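Home | Projects | Datasets | Docs | Contact

# Kinyua Kitchen Tasks - Data Card

Maintained by Tomos Price, Sterkura
Last revised September 26, 2022

## Summary

Kinyua is a set of demonstrations of small kitchen jobs, recorded by people using hand-held grippers. Sterkura collects it for Prondar, which runs staff canteens and wants a robot arm to take over part of the reheating work. This release holds 213 episodes. All of them involve a microwave oven and a tray.

The card covers what is in the data and how it was made. It also covers what the canteen staff were told about the project, as they asked for that to be written down somewhere they could find it.

## Contents

Each episode has a folder with:

- video from the grippers and from a head camera
- gripper opening width over time
- a text file with the task name and the operator's notes

Task names are `open_door`, `tray_in`, `tray_out` and `close_door`. Long episodes may contain more than one task. Check the notes file before you split them, since the early ones were labeled by hand and the cut points are loose.

Loading is done with the Rirkeo reader, version 2 or later. Older versions skip the left gripper without a warning.

## Who does the recording

Operators are regular employees. Recording is paid at the same hourly rate as their other work and counts as a shift. A session lasts two hours and then the operator changes. We tried longer sessions in the pilot and the complaints were all about forearms and neck, so we stopped.

Faces are pixelated before anything leaves the building. Operators can withdraw an episode at any time before release by telling the shift lead. No reason is needed.

## What changes at work

Prondar has said the arm will handle loading and unloading at the reheating station. Serving, cleaning and stock stay with people. The station is now a job nobody holds for a full day - staff rotate through it - so no single position goes away when the arm comes in. Hours may still move. The rota for the trial site will be posted in October and staff can object to it in writing.

Two things have already changed:

- Trays will all be one shape at the trial site. Staff had been using whatever was clean.
- Someone has to stand by and clear faults. This is new work and it has no pay grade yet.

Speed and error counts from this data are not to be used to rate the operators. That is in the agreement with Prondar and it applies to anyone who gets a copy.

## Known problems

- The microwave sits on the floor in this release, lower than any canteen counter. Policies trained on it will need more data at working height.
- Trays are empty in every episode. Nothing here teaches a robot to keep soup level.
- Cables from the grippers sometimes cross the head camera view.
- 3 episodes have no sound track. They are listed in `missing_audio.txt`.

## Recording setup

Operators wear the head camera and carry the grippers by hand. Either hand may do the tray work.

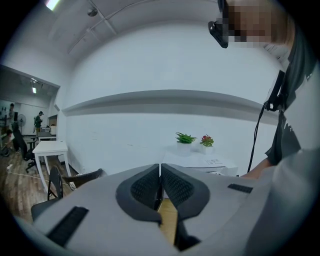
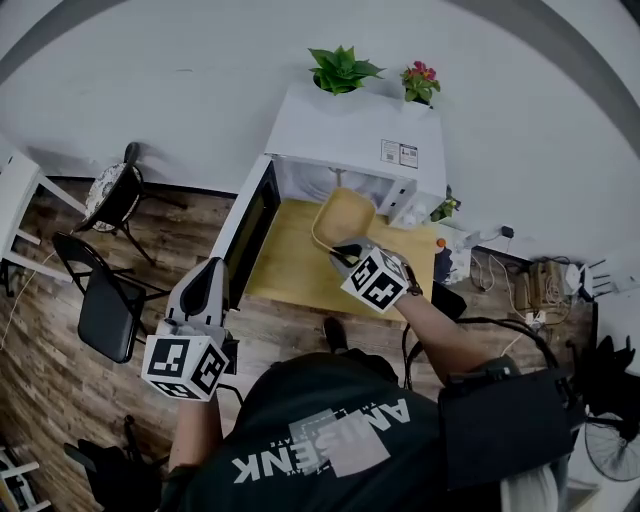 ## Comments

**kitchen_side_b**
I work the reheating station and did four sessions for this. The recording was fine. My question is the fault clearing - if I'm standing next to the arm for a whole shift waiting for it to jam, that's a duller job than the one I have now. Please get the pay grade settled before the trial starts and not after.

**Tomos Price**
Agreed, and I've passed it on to Prondar. I'll add the answer to this card when there is one.

**rowan.k**
Does the one-shape rule for trays cover the night shift too? Ours come from a different supplier.

Contact: Sterkura data desk | © 2022 Sterkura | Back to top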